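Druneleo Thermal Working Group
Minutes of the June meeting

Present: Laurinda Prata (chair), representatives of Videll, Leiva and the Stinomau test site. Start 9:30 a.m.

3 comments | 2 shares

1. Previous minutes

Accepted with one correction. In the paragraph on the plate heat exchanger, "outlet temperature" should read "outlet temperature difference." The calculation attached to the earlier minutes used the correct quantity and does not need to be reissued.

2. Fouling in the Stinomau exchanger

Stinomau presented the trend of the overall heat transfer coefficient, U, for the counterflow plate exchanger on the secondary water loop. U has fallen by 16 percent against the clean value. Flow on both sides was held constant by the control valves, and the pressure drop on the cold side has risen over the same period. Pressure drop on the hot side shows no change outside the scatter of the transmitters.

Videll asked whether the fall could be an artifact of the log mean temperature difference. At the low-load points the two end differences are nearly equal, and a small sensor offset then has a large effect on the result. Stinomau agreed that this applies to the low-load points and had already left them out of the trend. At full load the end differences are far enough apart that the offset does not explain the change.

The group accepted that the added resistance is on the cold side. Leiva noted that the pressure drop alone does not separate a thin, even layer from local blockage of a few channels. An even layer would raise the thermal resistance more than the pressure drop. Blocked channels would do the reverse, and would also shift the flow distribution in a way that the present model does not represent.

Action 2.1: Stinomau to run a flow sweep on the cold side at fixed inlet temperatures and plot 1/U against velocity to the power of minus 0.8. The intercept gives the wall and fouling resistance combined.

Action 2.2: Leiva to add a blocked-channel option to the model.

3. Sensor placement

There are 16 thermocouples on the exchanger and its pipework. Videll objected to the position of the cold outlet pair, which is close to the last elbow. The water leaving the plates is not fully mixed there, and the reading depends on which side of the pipe the probe is fitted. Laurinda Prata asked for the size of the effect. Videll did not have a measured value and offered to supply one.

Stinomau pointed out that moving the pair downstream adds a length of pipe with its own heat loss. With the insulation in place the loss is small compared with the exchanger duty, but it should be calculated and entered as a correction. The group preferred a known correction to an unmixed reading. 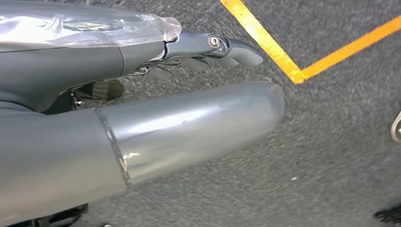 Dark gray housing and bracket, with clear plastic film over part of the housing.

Immersion depth was discussed briefly. The short probes conduct heat along the sheath to the pipe wall and read low on the hot side. Leiva recommended a depth of at least ten sheath diameters. Where the pipe is too narrow for this, the probe can be fitted at an elbow and pointed along the axis against the flow.

Action 3.1: Videll to compare readings from opposite sides of the pipe at the present location.

Action 3.2: Stinomau to calculate the heat loss for the proposed location, with and without wind on the outer surface.

4. Energy balance

The hot-side and cold-side duties differ by 3 percent at full load, with the hot side higher. The sign is as expected for a loss to the surroundings, but the size is more than the surface area can account for at the measured room temperature. Leiva suspects the flow meter on the cold side, which was calibrated with colder water than it now sees. Density and viscosity both change over that range, and only density is corrected in the logger.

Laurinda Prata ruled that the mean of the two duties is to be used in reports until the meter has been checked, and that both values are to be shown in the tables. Videll asked for its dissent to be recorded. Its view is that the hot-side value should be used alone.

5. Report structure

The draft has 2 parts, measurements and model. Leiva asked for the property tables to be moved to an appendix and for the source of the glycol data to be stated. Agreed. All temperatures are to be given in degrees Celsius and all differences in kelvin. The symbol for fouling resistance will be Rf throughout; the draft uses two symbols for the same quantity.

6. Other business

Stinomau will shut down the secondary loop for valve maintenance after the flow sweep. The cold side will not be cleaned before the sweep data have been checked. Videll requested a sample of the deposit if the exchanger is opened.

Meeting closed at 11:45 a.m. Action items go to the chair by email.

Contact | Copyright Druneleo Thermal Working Group | Back to top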